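Where Does a Computer Keep Your Drawings?

You make a drawing on the computer, you save it, and you go to bed. On Monday you come back and the drawing is still there. Where was it all this time?

Many computers keep such things in a part called a hard disk drive. It is a closed box, and inside it there is a round, flat plate, very smooth and shiny. Some drives have one plate, others have three or more. The plate is covered with a thin layer which can be magnetized, like a very small magnet. When you save your drawing, a tiny arm moves over the plate and makes little magnetic marks on it. When you open the drawing again, the arm comes back and reads the marks.

The marks are a kind of secret writing with only two signs, 0 and 1. One sign is called a bit. Put 8 bits together and you have a byte, and a byte is enough to write one simple letter, for example the letter L.

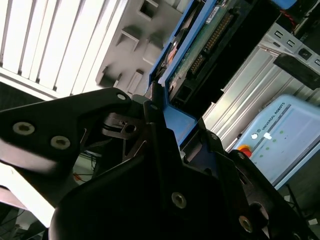 A hard disk drive in a bright blue frame. Look for the green board and its row of gold pins.

The green board is called a circuit board. It is like a small office for the drive – messages come in, and the board helps to put each one in the right place. Metal pins are used to carry electric signals from one part to another. Gold is a good metal for pins, as it does not rust.

The frame around a drive has a funny name, a caddy. It holds the drive so that people can slide it into a computer and take it out again, almost like a drawer in a cupboard.

Try it yourself! Take a sheet of squared paper and mark a grid, 10 squares wide and 10 squares high. Write 1 in the squares you want to color and 0 in all the others. Give the sheet to a friend, who colors every square with a 1. Can your friend find your picture?

Words to remember
Bit: one sign, 0 or 1.
Byte: 8 bits together.
Caddy: the frame that holds a drive.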